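Clean Glass and a Cleared-Off Table

I have been putting off writing about the table for months, mostly out of embarrassment, as anyone who has ever come to our place for supper will understand. It is a good table. It has a warm brown color and a grain that runs the long way, and when we moved to Ekgate it was the one piece of furniture we didn't argue over. And then, little by little, it became the place where every phone, charger, pair of glasses and unopened envelope in the household went to lie down and never get up again.

So in February I gave myself a project. I would clear the table all the way down to the wood, and I would clean each thing that came off it before it was allowed to go anywhere else. That second part was the mistake, or at least the reason a job I'd planned for one morning was still going on when the porch light came on.

Phones were the worst of it. I'm a person who wipes down the stove every night (my grandmother would haunt me otherwise) and yet I had gone years without properly cleaning the thing I hold against my face. A quick rub on the sweater was as far as it ever got. When you tip a dark screen toward a window and see what's on it, well, you only need to do that once.

I started with paper towels and I'd like to save you the trouble. They leave lint, they push the smears from one side to the other, and after ten minutes of it I was grumpy and the glass was streaky. What I like now is something small and soft, a little puff or a cotton ball or one of those cloths that come with eyeglasses, used with hardly any pressure at all. Little circles first, and then one long pass from top to bottom. Hold the phone up on its edge while you do it, if you can manage that, and you'll catch the streaks as they happen.

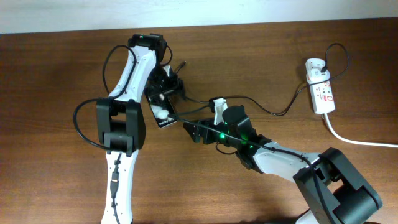
I did try a spray, too. My sister swears by a bottle called Vundia that she gets from a shop over in Gorkness, and she sent me home with half of hers, and it smells wonderfully of pears. I can't say it did better than plain water. I put a tiny bit on the cloth, never on the phone itself, and I let everything sit a while afterward before I plugged it back in. Perhaps I'm too careful. I once dropped a phone in a sink of dishwater and I have never really gotten over the sound it made.

Once the glass was done I moved on to the wood, and this was the part I had been looking forward to. There is something so satisfying about the first wipe across a table that has been buried for a long time! I went with the grain, a barely damp cloth and then a dry one right behind it, and I kept stopping to look at the shine from different chairs. I found a ring from a mug that I am quite sure was mine, though I have blamed it on other people for ages. I found a ballpoint mark shaped a bit like the island of Kos, where we spent a very windy week once, and I decided to leave it alone. I also found that one stretch near the middle has more of a gloss to it than the ends do, and I've been wondering ever since whether that's from years of elbows or just from how the light comes in.

When I put up a short note about all this last week, I asked what the rest of you use on wood that gets handled every day, and I've been reading the answers over my coffee ever since.

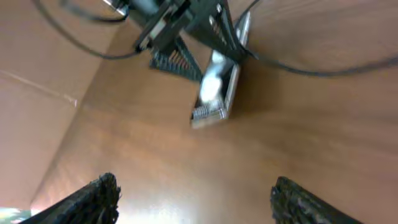
Edin Kadrić wrote that I should stop using water on it altogether. A dry cloth every evening and a little wax twice a year is all his own table has ever had, he told me, and he thinks most of the dullness people complain about is old polish sitting on top of older polish. He also said that mug rings fade if you leave them be, and that the people who ruin tables are the ones who go after the rings.

I took that last bit personally, Edin, but I think you're right. I have put the damp cloth away and I'm trying it your way through the spring. The wax I had in the cupboard had gone as hard as a candle, so there's that to sort out first.

Now, the cables. I have saved them for the end because I don't feel I've won. Clearing off everything else only made them stand out more, the way a picture looks crooked after you've straightened the rug. A long black cable on a bare table will wander wherever it pleases, and if you push down the loop on one side it pops up on the other. I've tried twist ties. I've tried a shoebox with a hole cut in the end, which looked exactly like a shoebox with a hole cut in the end. I've tried winding them around my hand the way my father did with garden hose, and they sprang open the minute I turned my back.

For now my rule is that one phone at a time may charge on the table, and it has to lie flat, screen up, with its cord kept out of the way where no one is going to be reaching for the salt. Everything else charges in the hallway.
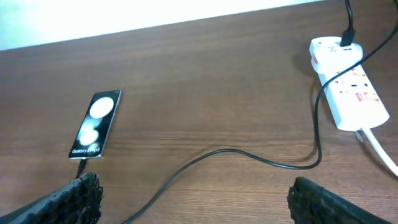 It has held up better than I expected, this rule. There was some grumbling in the first few days (the hallway is cold and the outlet is behind the coat rack, so I do have sympathy), but we have eaten supper on an uncovered table every night since, and one evening we even got the big jigsaw out, all 1,000 pieces of it, and left it there until the sky was finished. I had forgotten how much room there is.

The cleaning has stuck as well, in a smaller way. I keep a couple of soft puffs in a teacup on the shelf, and while the kettle is heating I'll do whichever phone is nearest. It takes less time than finding my glasses. I don't bother with the long pass every time, only when the light is low and the smears show, and nobody has complained so far except about the smell of pears.

Next I want to tackle the drawer under the bread box, the one with all the old chargers in it. I opened it this morning, looked in for a good while, and closed it again. If any of you know what to do with cords that don't seem to belong to anything you own, please write and tell me, and do tell me too which wax you like. I'm going to the shops in Gorkness again before the month is out and I would love to have a list.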